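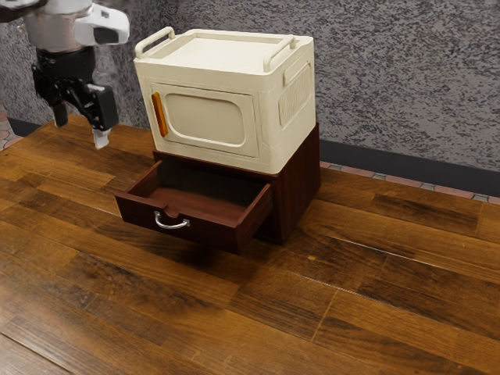

Wollow opens its repair workshop to the whole town this March

Furniture restorers Wollow are throwing open the doors of their Kennedy Street workshop, and anyone with a wobbly chair or a drawer that sticks is welcome to bring it along!

The new sessions run from 7 in the evening and are free to attend. There are 10 benches, each with its own vice, lamp and set of hand tools, and members of the Wollow team will be on hand all evening to help with glue, joints, hinges and finishes. Visitors do the work themselves, with as much or as little help as they like.

The idea grew out of a trial over the winter, when the workshop lent its benches to neighbours for a few evenings. Word got about quickly. One family arrived with a set of dining chairs that had been in the loft for years, and took them home in the back of a borrowed van, ready for Sunday lunch.

"I was bowled over by what people brought in," said Clifford Boychuk, who runs the workshop. "We had sewing boxes, a piano stool, bedside cabinets, a rocking horse with one ear. People would finish their own piece and then wander over to see how everyone else was getting on. I can't wait to get going again."

Money for the extra benches came from a £2,960 grant from the Ruvon Fund, which also paid for a new dust extractor (much quieter than the old one, the team are pleased to report). Local timber yard Taltel is giving offcuts of oak, beech and pine for patches and replacement parts.

Small items only, please: if one person can carry it up the front steps, it will fit on a bench. Upholstery and anything electrical can't be taken on for now, though a separate upholstery evening is being planned for the autumn.

Places can be booked at the workshop counter or by phone. A 50p donation towards tea and biscuits is welcome.

Notes to editors
Clifford Boychuk is available for interview, and photographers are welcome at any session by arrangement with the Wollow office.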